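双腕作業セル運用基準 検討会 第4回議事録

開催月 12月
時間 13時30分から16時10分
場所 トンダッハ棟 2階 会議室および隣接の実験室
出席 プリネデント社(安全管理、設備保全、作業データ担当)、ホルガン社(機械設計、制御)、トルンドフ事業所(現場運用、教育担当)
欠席 プリネデント社 調達担当(資料は事前に回付済み)
配布資料
資料1 運用基準書 改訂案(第2版からの変更箇所に下線)
資料2 ヒヤリハット報告の一覧
資料3 始業点検表の新旧対照
資料4 ホルガン社 ケーブル引き回し指針(社内文書の抜粋)

1. 前回議事録の確認

前回議事録について、トルンドフ事業所より1か所訂正の申し出があった。議題3の「停止後の再起動は操作者が行う」は「停止を指示した者の了解を得て操作者が行う」が正しい。訂正のうえ承認した。

前回の宿題のうち、速度制限の設定値を制御側で固定する件はホルガン社で対応が終わっている。表示灯の消し忘れ対策は未了で、次回に持ち越す。

2. ヒヤリハット報告の共有

資料2に基づき、安全管理より報告があった。前回以降の報告は18件で、人の負傷はない。内訳の詳細は資料を参照のこと。主な論点は次のとおり。

ケーブルに関するもの。アームを大きく曲げた姿勢で、ケーブルの弧が対象物や相手側のアームに触れそうになったという報告が複数の班から出ている。いずれも操作者が気づいて動作を止めた。

対象物の置き方に関するもの。背の高い物を作業面の奥に置いたとき、手前の物を取って戻す動作で接触した例がある。物が倒れただけで、機器に損傷はなかった。

立入りに関するもの。動作許可が出たまま、落ちた部品を拾うために手を入れた例が2件あった。安全管理からは、件数は少ないが最も重く見ているとの発言があった。トルンドフ事業所からは、2件とも停止ボタンまで戻るのが面倒だったという聞き取り結果が示された。教育の問題として片づけず、ボタンの位置も検討してほしいとの要望があり、議題4で扱うこととした。

報告様式について、プリネデント社の作業データ担当から、自由記述欄が大きすぎて集計に時間がかかるとの意見が出た。トルンドフ事業所は、選択式にすると現場が書かなくなる項目が出ると反対した。様式は現行のままとし、集計側で分類記号を付けることで合意した。

3. 運用基準書 改訂案の審議

資料1に沿って、変更箇所を順に審議した。

3.1 作業面の区画

改訂案では、作業面を左アームの担当域、右アームの担当域、両方が入ってよい共用域に分ける。共用域に同時に入るのは、両アームで一つの物を扱う課題に限る。

ホルガン社の制御担当から、担当域の境界を床面に線で示すのかとの質問があった。作業データ担当は、作業面に線やテープが増えると記録の条件が変わるため避けたいと答えた。境界は制御側の設定と手順書の図で管理し、作業面には何も貼らないこととした。

トルンドフ事業所から、図だけでは新しい操作者が覚えにくいとの指摘があった。教育用のセルに限り、初回の講習で取り外せる目印を置くことを認める。講習が終わったら必ず外す。

3.2 対象物の配置

次の文言で合意した。

「対象物は、両アームの待機姿勢から十分に離れ、かつ倒れたときにアームの基部へ届かない位置に置く。細長い物、脚の開く物は、脚をすべて開いて立たせるか、はじめから寝かせて置く。」

原案は「安定した状態で置く」とだけ書いていたが、安定の判断が人によって分かれるとの意見が多く、具体的な書き方に改めた。

容器を使う課題では、縁の高さより低い位置でグリッパを横に動かさないことを加えた。機械設計担当から、爪の先が縁に掛かった状態で引くと、容器が動くだけで済む場合もあるが、爪の取付部に負荷が残るとの説明があった。

3.3 ケーブルの余長

最も時間をかけた項目である。資料4の指針では、可動部をまたぐケーブルは緩い弧をつくって逃がし、途中をリンクに固定するとしている。プリネデント社の設備保全は、弧が大きすぎると共用域で引っ掛かるとして、余長に上限を設けるよう求めた。

ホルガン社の機械設計は、上限を一律に決めると手首側を回し切ったときに端子が引かれるおそれがあると述べた。過去に短くしすぎて断線した経験があり、見た目がすっきりしていることを良しとする考え方には反対である。

設備保全からは、現状は組み付けた人によって弧の大きさがまちまちで、点検時に正しい状態が分からないとの反論があった。

議論が長引いたため、14時40分に一度中断し、実験室へ移って稼働中のセルの前で続けた。

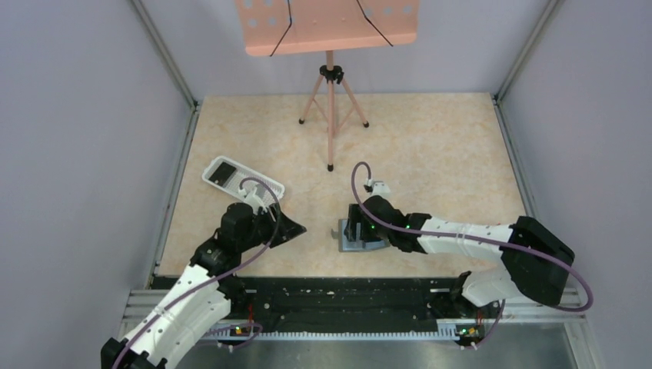
余長については、長さの数値を基準書に書かず、次の確認動作で合否を決めることとした。

(1) 各アームを単独で可動範囲の端まで動かし、どの姿勢でもケーブルが張らないこと。
(2) 両アームを共用域に入れた代表姿勢で、ケーブルの弧が相手側のグリッパに掛からないこと。
(3) 固定箇所がリンクの上でずれていないこと。

代表姿勢はホルガン社が定め、図にして基準書の付録に入れる。確認動作は組付け後と部品交換後に必ず行い、日常の始業点検では(3)の目視のみとする。

設備保全から、(2)の判定に人の目を使うのなら二人で見るべきとの意見があった。現場の人員では毎回二人は難しいとの回答があり、組付け後は二人、部品交換後は一人で可とした。

3.4 基板および配線の露出

アームの基部付近の基板に覆いを付けるかどうかを協議した。安全管理は、物が落ちたときの短絡を心配している。制御担当は、覆うと通電表示が見えにくくなり、異常の発見が遅れると述べた。

透明な覆いを試作し、放熱と視認性を確かめてから決める。それまでは、液体の入った容器、金属の小物、粉末を使う課題を禁止する。禁止品目は課題の申請書にも載せる。

3.5 グリッパの保持状態での停止

物をつかんだまま非常停止したとき、爪を開くか保持するかが従来の基準書では読み取れなかった。改訂案は「保持を原則とする」。

トルンドフ事業所から、手や衣服が挟まれた場合に保持されると危険であるとの指摘があった。非常停止では保持し、別に手動の解放操作を用意する。解放の手順は1枚の紙にまとめ、操作席に掲示する。講習では全員が一度実際に行う。

保持力が抜けて物が落ちる場合も考えられるため、作業面より上に持ち上げた物の下に手を入れないことを明記する。

3.6 記録の扱い

作業データ担当から、途中で停止した作業の記録をどう扱うかの提案があった。現在は操作者が自分の判断で消しており、接触や引っ掛かりの記録が残らない。今後は停止した回も消さずに保存し、停止理由の記号を付ける。

トルンドフ事業所は、停止の回数が操作者の評価に使われるのではないかという懸念が現場にあると述べた。停止記録を個人の評価に用いないことを基準書の本文に書くことで合意した。この一文は付録や注記に回さない。

4. 停止ボタンの位置

議題2を受けて協議した。現在、停止ボタンは操作席側に1個ある。部品を拾おうとする人は作業面の正面に立つため、席まで戻る必要がある。

ホルガン社より、正面側への増設は配線上可能だが、前縁のレールの近くに付けると保全作業で外すことが増えるとの説明があった。架台の脚に付ける案と、手持ち式にする案が出た。手持ち式は置き場所が決まらず、必要なときに見つからないとして見送った。

架台の脚に付ける案で進める。高さは立った姿勢で手が届くこととし、トルンドフ事業所の操作者に試してもらってから決める。

増設が済むまでの措置として、部品が落ちても作業中は拾わず、その回を終えるか停止してから取ることを改めて周知する。周知文はプリネデント社の安全管理が作成する。

5. 始業点検表の改訂

資料3に基づき審議した。旧版は項目が多く、すべてに印を付けるだけになっているとの指摘が保全側から出ていた。新版では、毎日見る項目と週に一度見る項目を分ける。

毎日見る項目は次のとおりとする。
作業面に前の課題の物が残っていないこと
ケーブルの固定箇所
グリッパの爪の緩み
停止ボタンの動作
左右の通電表示

ラックの歯の汚れ、アームの基部のボルト、壁面パネルの取付けは週に一度の項目に移した。ラックの歯について、現場から毎日でもよいのではとの声があったが、清掃の頻度が上がると油分の管理が難しくなるとの機械設計の意見により、週に一度のままとした。

点検表の保管は紙と電子の両方を当面続ける。電子に一本化する時期は決めていない。

6. 教育と資格

操作者の資格を、単腕操作と双腕操作に分ける案を審議した。双腕操作の資格は、単腕の講習を終えた者が共用域での動作と非常停止後の復帰を実技で示した場合に与える。

既に操作している者の扱いについて意見が分かれた。安全管理は全員の再受講を求め、トルンドフ事業所は業務が止まるとして実技確認のみを希望した。実技確認を全員に行い、不足のあった者に限り再受講とする折衷案で合意した。確認者は各拠点で選ぶが、自分の班の者は確認しない。

講習資料の言葉遣いについて、「グリッパ」「ハンド」「爪」が混在しているとの指摘があった。先端の装置全体を「グリッパ」、物に触れる部分を「爪」に統一する。基準書もこれに合わせる。

7. 決定事項と担当

基準書 第3版の清書 プリネデント社 安全管理
代表姿勢の図の作成 ホルガン社 制御
透明な覆いの試作 ホルガン社 機械設計
停止ボタン増設の見積りと試行 ホルガン社、トルンドフ事業所
解放手順の掲示用紙 トルンドフ事業所 教育担当
停止理由の記号表 プリネデント社 作業データ担当
始業点検表 新版の試用 トルンドフ事業所 現場運用
用語の統一 各社で自社文書を確認

8. その他

表示灯の消し忘れについて、制御側で自動消灯にする案がホルガン社から口頭で示された。資料がないため審議せず、次回に書面で提出してもらう。

プリネデント社の調達担当から、交換用の爪の納期が延びているとの書面連絡があった。在庫は各拠点で融通する。予備の少ない拠点は設備保全まで連絡のこと。

トンダッハ棟の実験室は次回の時間帯に別の予約が入っているため、会議室のみの開催となる。現物の確認が必要な議題がある場合は、事前に申し出ること。

次回の議題(予定)
覆いの試作結果
停止ボタンの試行結果
表示灯の消し忘れ対策
第3版の最終確認

以上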